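Lab notebook, September

Open day at Cavbridge, demo bay 2

Writing this up the same evening before it goes fuzzy. Sorry for the mess.

Set up 7:40 am. Doors at 10. Two stations: the real arm (Sturko, on the short pedestal) and the sim station next to it on the big monitor. Andent handled the badges and the loaner screens. One screen dead on arrival, swapped from the meeting room.

Real arm first. Homing fine, second try. The guard panel switch is still touchy, needs a firm push or it reads open. Put tape on it with an arrow. Has to be fixed before the Chukwu people come in October, they will lean on everything.

Set speed cap to 65 percent for the visitors. Looked slow from where I stood but the front row liked it. Dropped to 44 for the school group at 11, no stops the whole hour. Leave it at 44 for kids from now on.

Pick and place with the foam blocks: 64 cycles in the morning block, three drops, all three on the same blue block with the chewed corner. Threw the block out. Should have done that in spring.

Sim station. Ran the randomized rooms, wrist view on the big monitor, visitors at the keyboard. Fresh room every reset: walls, floor, window, whatever is hanging up. 2,000 rooms in the pack, loaded from the local drive after the network went flaky. Load time ok, slight hitch on the first reset only.

People stopped for this one more than I expected. The rooms are loud and the wrist view moves a lot, so they ask why anybody would decorate like that. Short answer I ended up giving: if the walls and floor keep changing, the policy can't lean on them, it has to look at the thing it is meant to grab. Worked better than the poster, which has too many arows on it.

Paused on one for a good while so a couple of teachers could ask questions. Dark navy on one side, red tile with black diamonds under a white wall full of little brush dashes, checkered floor down between the fingers. Wrist is rolled way over so the room looks like it's sliding off. Good one for talking about camera roll, keep it in the favorites.

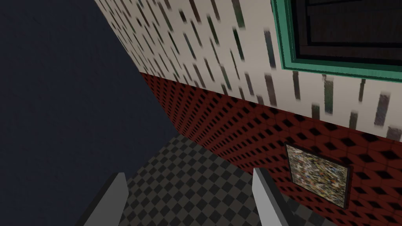
Questions that came up

- Does it know the room is fake? (No. Same kind of input either way.)
- Can you put my kitchen in it? Asked more than once. Said not today.
- Why is everything tilted. Need a small inset with the whole arm from outside, would save ten minutes of hand waving. Check if the viewer can do a second camera without dropping frames.
- What happens if you unplug it. Showed them on the real arm, brakes clunk, big success.
- Price. Sent them to the front desk.

Problems

Keyboard control too twitchy, rotation step needs halving. Reset key sits right beside the close key and the viewer got closed by accident all afternoon. Remap.

Monitor too bright, dark walls washed out from the side seats. Turned it down after lunch, should have been done at setup.

Sturko controller threw a temperature warning at 2:15 pm. Opened the side vent, moved the coat rack away from it, warning cleared. Log saved, havent read it.

To do

Guard switch. Remap keys. Inset view. New foam blocks, same size, not blue. Return two screens to Andent plus the dead one, chargers are in the gray bin under the bench. Poster redo, fewer words.

Packed up 5:30 pm. Arm parked, air off, bay 2 key back on the hook.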